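**Guest rooms before October**

Dear neighbors, Gunvor Sæther asked me to write about the linen exchange. It will be open again on Aug 27, 2023, in the hall on Kavolby, for 2 hours.

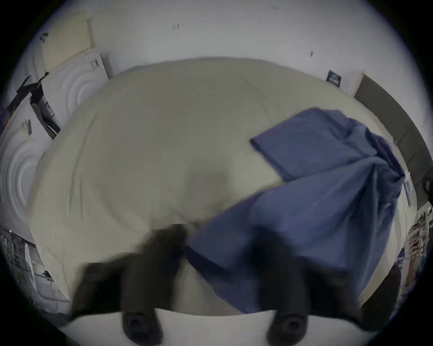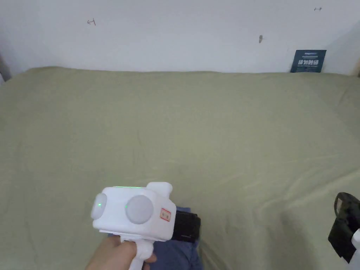

My turn to wash the sheets comes in October, and I want to learn it well before. Quang Tôn told me that fitted sheets must dry flat. A green one like in the second picture shows every crease, so please fold it while it is still a little warm. Bring pillowcases separately, tied with string.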